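The arm stopped on its own, which the lab manager at Hollis would like noted before anything else. "It did the right thing in the end," she says. "It just took its time deciding there was an end."

We are talking in the break room, down the corridor from the cell where the fault happened, because the cell is loud and she has been asked to keep her voice down in it. The cell runs a sorting task. Small colored blocks go out on a maple board, and the arm is supposed to put like with like. It's the sort of job a four-year-old does for fun and then abandons for a snack. The arm, she points out, has never once asked for a snack.

The fault was a slow one. Over a run of 3,899 moves, the height the controller believed the finger was at and the height it was really at had drifted apart. By the last stretch they differed by 4 millimeters. The arm was confidently reaching for a board that, as far as it knew, was a little lower than the real one.

"People hear 4 millimeters and they shrug," she says. "Then I ask them to lean on a table that's 4 millimeters higher than they think, with a motor behind their elbow."

What tipped her off was the noise. There was a tick at the bottom of each move, like a fingernail on a desk. She heard it on a Friday afternoon and, by her own account, decided it was the ventilation. She is not proud of this. The ventilation has since been cleared of all charges.

After the weekend the tick had become a knock. A few moves later the force limit finally tripped, the brakes came on, and the status light went red. The log called it an "unexpected contact." She laughs at that. "Unexpected by whom? It had been knocking on that board for days."

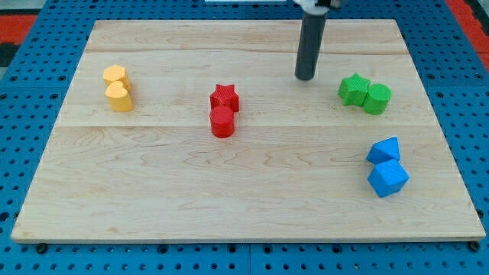

Hollis Automation Lab -- Reliability and Safety Group

The setup has since been put back to work under what she calls parole. The pairs are matched by color now, yellow with yellow and so on, with no interest in shape, so a star may find itself next to a cylinder and have to make the best of it. She picked the simpler rule on purpose. When you are watching a machine for bad habits, she says, you don't want to be wondering whether it has also developed opinions about geometry.

The cause, once they got to it, was a clamp. The finger is held in its mount by a collar, and the collar had been tightened by hand after a tool change instead of with the torque wrench. Every touch pushed the finger a hair up into the mount and the collar let it slide. The finger got shorter, in effect, and somebody who noticed the blocks were being handled a bit timidly went into the software and nudged the working height down to make up for it. Then they did it again.

I ask who.

"The department," she says, and looks out of the window for a while.

It was the nudging that did it. Toward the end the finger caught on something and popped back down to its proper length, and now every one of those helpful corrections was wrong at once. Each one had been reasonable, she says. None had been written down. The arm was simply following the instructions of several well-meaning people who hadn't spoken to each other.

The other half of the story is the force limit, and here she stops joking. It should have tripped on the first hard contact. It had been set at 200 newtons, a figure carried over from an earlier job with a heavier tool, and nothing about picking up a plastic heart calls for 200 newtons. The risk assessment said one thing and the controller said another, and the assessment was in a binder.

"I like the binder," she says. "I wrote most of the binder. But the robot has not read it."

So was anyone in danger? She takes the question more slowly than the others. The cell was closed during the run and there was no one inside the guard. But the same settings would have been live during setup, when people do put their hands on the board to lay out the blocks. She had done so herself that week. The incident was written up as a near miss, and she argued for that wording against a colleague who wanted "minor equipment fault."

The repairs were dull, in her telling, and she seems fond of them for it. The collar has been replaced with a keyed one that can't slide. The working height is locked, and changing it now takes a second person and a line in the log. Every 10 moves the arm goes off and touches a fixed reference pin, and if the answer isn't what it expects, it stops and sulks until someone comes. The force limit has been brought down to match the paperwork.

The sulking has made her unpopular with the people who care about throughput. She has shown them the old finger, which she keeps in a desk drawer, with a flat spot worn on what used to be a nicely rounded tip. She says it's more persuasive than her slides.

The full review is due in July. Until then the cell runs only when someone is in the room, which mostly means her, with a chair and a cup of coffee, listening. Last week she heard a tick and had the whole thing shut down before she'd put the cup on the floor.

It was the ventilation.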